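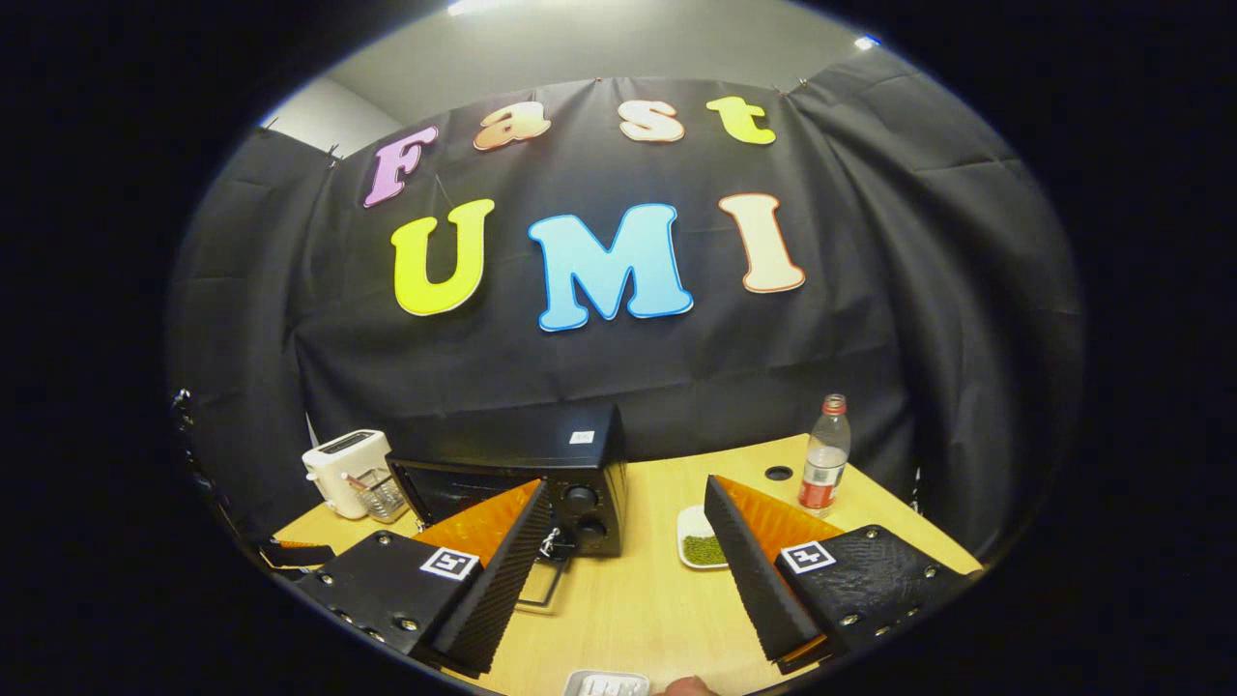

Foam letters on the black cloth, with the toaster and toaster oven on the table in front.

Hi all,

Rostislav Kováčik wrote:
> We're hanging a black backdrop in our hall in Gerndale and want
> big foam letters on it. Last time we used tape and everything slid.
> How do you fix the cloth at the top, and do pale colors get lost
> on black? Also, do you iron it first? I have 224 inches of fabric
> and no patience.

Rostislav, I love this question, because I have spent far too much of my life hanging black cloth! Pale colors are fine on black, go for them. Look at the "a" and the "s" in "Fast" — soft peachy things, and you can still read them across a room. What helps is the thin white outline around the letter. I'd make your second word bigger than the first, same as the UMI row, and let the big letters sit in the middle.

For the top edge I use push pins if the wall will take them and small metal clips if there's something to clip to. Tape is hopeless with heavy cloth (ask me about the December fair, or please don't). Put a pin where the side piece meets the back piece too, that's the spot that always sags on me.

Ironing, no. I gave up on it years ago. Loose folds look fine on black, and once you put a table in front with a few kitchen things on it people look at those anyway. A pale wood table is lovely against the dark. I'd keep a black oven off to one side if you can, or stand something white next to it, like a toaster, so it doesn't vanish into the curtain. 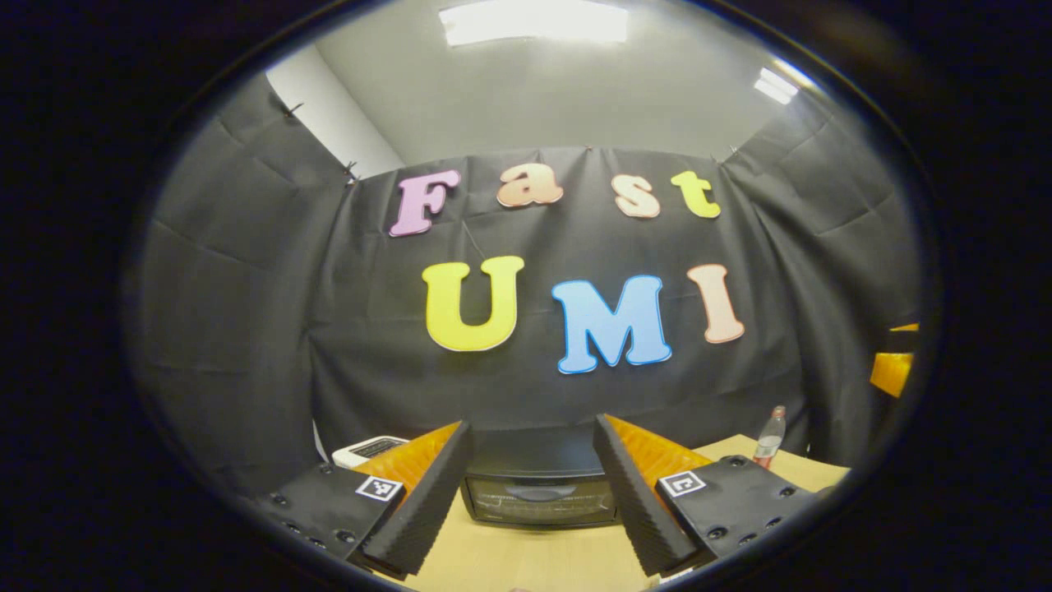
Štefanec, 7/14/21

One more thing I forgot before I hit send. Check your ceiling lights! Mine are so bright that they glow above the curtain in every picture, while the letters lower down come out nice and clear. So don't hang yours right up under the lamps if you have the height to spare.

If you want my letter patterns, I have them on paper and can mail you a set. The "M" is a space hog, so buy an extra sheet of foam. Tell me how wide your wall is and I'll work out the spacing with you.

Lenka Dvořáček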